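CPU won't sit flat in the socket, am I about to ruin a 100 dollar board?

Posted in Home Computing > Building and Repair
Sep 19, 2023

Hosex

Swapping the processor in my desktop, which I have owned since the days when it was fast. The old chip came out fine. The replacement is used, same socket type, bought from a seller with decent feedback. I opened the lever, set the new one in, and one corner stays up by a hair. Turned it a quarter turn, now a different corner stays up. I have not closed the lever on it because I enjoy having a computer.

Do these need a push? My brother-in-law says a push. He also fixed our dishwasher, and we now wash dishes by hand. The pins are in the socket on this board, not on the chip, if that matters. Also the top of the chip has smudges on it. Is that a problem or just ugly?

6 replies (3 shown)

Plokden

No push. Should drop in. Check the arrow.

Nigatu

What Plokden said, with more words.

Take the chip back out before you do anything else, and please stop rotating it in place. Every time you drag it around on those pins you are rolling dice. Look for the small triangle on one corner of the chip and its twin on the socket or the board next to it. There should also be notches along the edges of the green part that match bumps in the socket wall. It goes in one way. The other three ways are how people end up posting here.

Then get a flashlight and look across the pins from a low angle. They should all lean the same way and catch the light evenly, like a mowed lawn. If there's a patch that looks trampled, stop there and post a close-up. 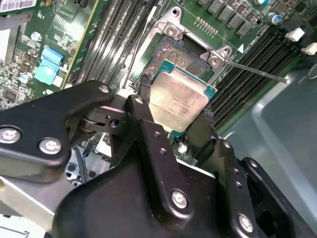

When you put it back, hold it by two opposite edges, keep it level, and lower it straight down. If you come in tilted, get it level before anything touches. Then let go. Gravity is all the force you get to use. If it's seated, it will shift a tiny bit when you nudge the edge very gently and won't rock at all. After that you close the plate and bring the lever down, and the lever IS stiff - it creaks, it sounds expensive, and it's supposed to.

Smudges on the metal top are old paste and fingerprints. Wipe it with 90-something percent alcohol and a coffee filter. Keep your fingers off the gold pads underneath.

Enow

I always push mine a little and never had a problem in 9 years. Also you should update the BIOS first, might be a RAM issue

Nigatu

It is not a RAM issue. The computer is off.

Hosex

Found the triangle. It was on the corner I had my thumb on, naturally. Dropped right in, no rocking. The lever made a noise that aged me, but it booted and it's idling at a temperature that seems okay. One stick of memory isn't showing up now, so Enow, I suppose I owe you half an apology. Starting a new thread for that.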